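The white table and the month of October

In our flat there is one table, and for eleven years it was covered with things. I am not exaggerating very much. Letters from the bank, the charger of a telephone we do not have any more, a bowl with screws, the newspaper that Tõnu wants to read later. We ate our dinner on the corner that was free, and when guests were coming we carried everything to the bed and closed the bedroom door.

In October I decided that I will try to live one month with the table clear. The idea is not mine. My colleague Marijke Wuyts did it the year before, and she told me about it so many times at lunch that I had to try it or change my lunch hour.

The first evening was the most difficult. I took each thing in my hand and asked where does it live. For most of them the reply was: it lives on the table. So I had to find new homes. The letters went in a grey folder from Brultano, which I have now divided into paid and not paid. The screws went in a jar. I found 38 pens, and I tried all of them on the back of an envelope, and only seven were writing properly. The others I threw away, also the nice green one from my aunt, which I am still a little sorry about.

Then came the cleaning. The table is white and matt, and matt surfaces are not so forgiving as people think. A shiny table you wipe and it is done. On a matt one every ring from a cup goes in slowly and stays there. I tried first with washing-up liquid, then with baking soda mixed with a little water, and the soda was better, but you must rub softly and in circles, otherwise you make a new mark that is worse than the old one. It took me one whole evening and the radio programme after it. One ring is still there, on the side of the window. I put my cup on it every morning, so it has at least a use.

Tõnu was not convinced. He said that a table without things looks like nobody lives with us. I answered that it looks like we can sit down. We had a small discussion about this, and in the end he got one basket, which stands on the floor beside his chair, and what is in the basket is not my business.
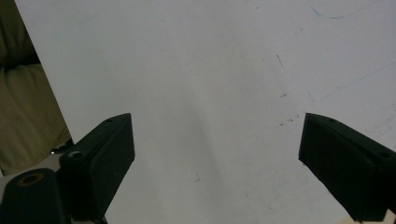

Plenty of white to look at, and a bit of olive fabric at the side.

After the first week I noticed something I had not expected. I started to do things at the table again. I repaired the lining of my winter coat, which was waiting from March. I wrote a real letter, on paper, to Wenche Wikström, who was my neighbour when I was a student and who does not like e-mail. I cut out a pattern for a skirt without going down on my knees on the floor, and my back was thankful for this.

It was not perfect all the time. In the middle of the month I was ill for some days, and the table filled up again by itself: tissues, tea bags, two library books, the thermometer. I was quite disappointed when I saw it. But to clear it took me less than ten minutes, because now every thing had already its place. Before, it would have been a whole Saturday of bad mood.

My rules, if somebody wants to try the same:

Nothing sleeps on the table. During the day it can be as full as you want, but before bed it must be empty.

The post is opened standing up, next to the paper bin.

No decoration for the first month. I bought a small Kivi vase and kept it in the cupboard until November. It was harder than I thought.

A cloth must be near. Mine hangs on a hook under the table top, where you do not see it.

The month is over now and I continue with it. Marijke asks me already about the wardrobe, and I told her that she must wait. There is also the shelf in the corridor, with over 34 jars that my mother gave me for jam, and I have never in my life made jam. If you know somebody who needs jars, please write to me. They are clean, and most of them have a lid.

Piret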